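## Sorting out the sample drawer

I finally got fed up with the sample drawer in November. You know the one – you go in for a single packet and come out with a fistful, plus an old Gratska price list. Ilse Stöcker suggested a cardboard tray with slotted dividers, and I'm a complete convert! It sits on the end of the desk, the little cream and gold packets stand upright in their slots, and I can read the fronts without tipping everything out.

I've left plenty of gaps on purpose (the Truson lot are still to come) and anything being typed up stays by the laptop until it's done. Loose ones go back in the tray before lunch, please – yes, I mean me as well.

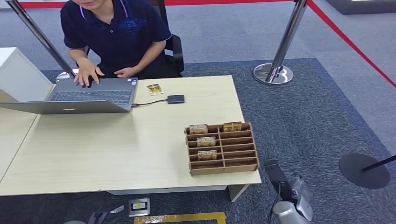 ## Dates for your orders

Spring lists go to Védís Skov by the 15th.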